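3.2 Collection of demonstrations

All demonstrations were gathered at the Rendville site with one arm and one two-finger gripper. The operator guides the arm by hand through a leader device, and the follower arm copies the motion. We record joint positions, the gripper command and the view from a small camera at the wrist. No outside camera is used. This keeps the setup easy to move between rooms, but it means that the policy has to get everything it knows about the workspace from one close view that changes with every motion of the arm.

Two operators, Alper Coşkun and Hatice Kocabaş, recorded 400 demonstrations over 3 tasks. Kocabaş had used the leader device in our earlier work on Katene; Coşkun had not, and his first day of recordings was treated as practice and left out of the total. Each demonstration starts from one of 5 arm poses, picked by the recording script and shown to the operator before the arm is released. The operator may reject an attempt right after it ends. Rejected attempts are kept on disk in a separate folder but are not used for training.

A demonstration is made up of three phases, which we label approach, contact and retreat. Labels are placed by the operator with a foot pedal during recording and checked afterward in the Lultell viewer. The approach label was the hardest to place the same way every time. When the camera is close to a plain surface there is little to judge distance by, and the operators told us that they went by shadow more than by anything else. Figure 4 gives a view of this kind, with the gripper open.
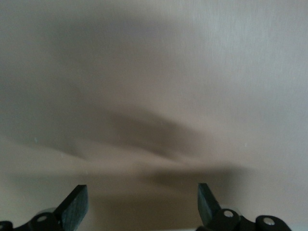 Manipulation and Learning Group, Department of Mechanical Engineering, Branitz
Figure 4. Wrist camera view with the gripper open over a plain pale surface. Both black fingertips reach in from the bottom; the dark band across the middle is a soft-edged shadow.

Views like the one in Figure 4 raise a question about filtering. Our first cleaning script dropped any image with too few corner features, on the idea that such images teach the policy nothing. In practice the script removed long runs from the approach phase and left gaps in the action sequence. Policies trained on the filtered set tended to stop short of the surface and wait. We took the filter out and kept every image from every accepted demonstration, plain ones included. The results in Section 4 all use the unfiltered set.

Lighting was not controlled. Ceiling lights stayed on during recording, and the blinds were left as the operator found them. Shadows therefore differ between sessions in both strength and direction. We considered adding a ring light to the wrist and decided against it, as the light would have flattened the shadows that the operators relied on. Brightness was varied at training time instead – the same random factor is applied to a whole demonstration, so that a shadow does not flicker from one image to the next.

The lens was wiped at the start of each session. Small specks, whether on a surface or on the lens, were not retouched. The camera mount was checked against a printed target each morning, and a session was repeated if the mount had shifted. This happened once, in January, and the recordings from that session were replaced in full.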